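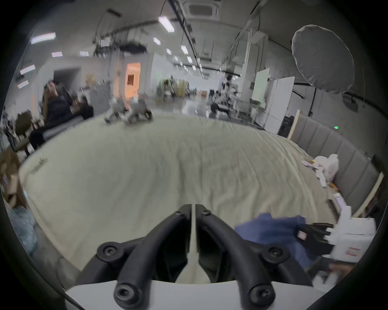
Couvre-lit crème matelassé, piqué en fines lignes parallèles.

Nandik — lexique français des textiles de maison
Fichier LISEZMOI, version du 18 décembre 2008

Nandik rassemble le vocabulaire du linge de lit, du rideau et de la nappe tel qu'on l'emploie dans les catalogues, les patrons et les manuels de couture. Le projet est parti d'une simple liste de mots pour le boutis et le piqué, et il a joyeusement débordé depuis !

Contenu
termes.txt : 410 entrées, une par ligne
variantes.txt : 149 formes régionales ou anciennes
sources.txt : les 23 ouvrages dépouillés

Format
Champs séparés par des tabulations, encodage UTF-8. Dans l'ordre : terme, genre, domaine, définition, renvoi. Un champ vide reste vide, on n'y met pas de tiret. Les accents sont conservés sur les majuscules (ÉDREDON et non EDREDON — j'y tiens).

Ce qui a changé
Le domaine « ouatinage » est enfin séparé de « broderie », et c'est un vrai plaisir à consulter. Les doublons courtepointe / contrepointe sont fusionnés, avec renvoi de l'un à l'autre. Le script Hulico, qui trie et vérifie les renvois, accepte maintenant les lignes de commentaire commençant par un dièse.

Limites connues
Les termes du Sud-Est sont bien mieux couverts que ceux du Nord. Les définitions de la série « molleton » datent de septembre et n'ont pas été relues. Pour « piqué », le lexique distingue l'étoffe tissée de l'ouvrage cousu, mais certaines sources confondent les deux et je les ai suivies telles quelles dans le champ renvoi.

Contribuer
Envoyez vos mots, même un seul, avec une phrase où vous l'avez lu ! Les noms de points locaux sont les bienvenus — il m'en manque beaucoup.

Licence
Usage et copie libres, mention de Nandik appréciée.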